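Search this site
Enter keyword

About Stulcombe

Stulcombe records manual tasks so that robots can be trained to repeat them. The company has 11 employees and works from two rooms in Famton. Customers are mostly research labs and makers of small robot arms.

Most of our recordings are made by hand. An operator carries a gripper in each hand and does the task directly, and the gripper's camera logs the view past the fingers. Finger opening and wrist position are written to the same file. Remote control is used where the customer's arm has a reach or joint limit that a person would not respect.

The current library, Trurkero, holds 617 tasks, of which 574 have passed review. Each task is recorded at least 50 times, with the starting layout changed between takes. Takes with dropped objects are kept and labeled. The Somogyi release, due in April, adds thin and rigid items to the two-handed set.

Chopsticks and a pink container, two-handed set: 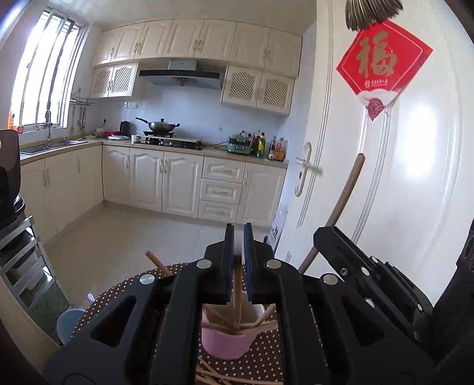
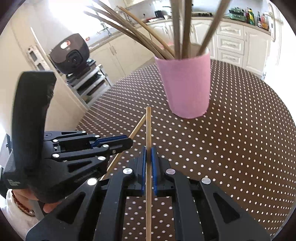 Can a customer supply its own gripper fingers for a recording?

Fingers can be swapped if the customer sends a drawing and two spare sets. We repeat the opening calibration before the first take and include the values with the data.

3 shares | 0 comments

Contact | © Stulcombe | Back to top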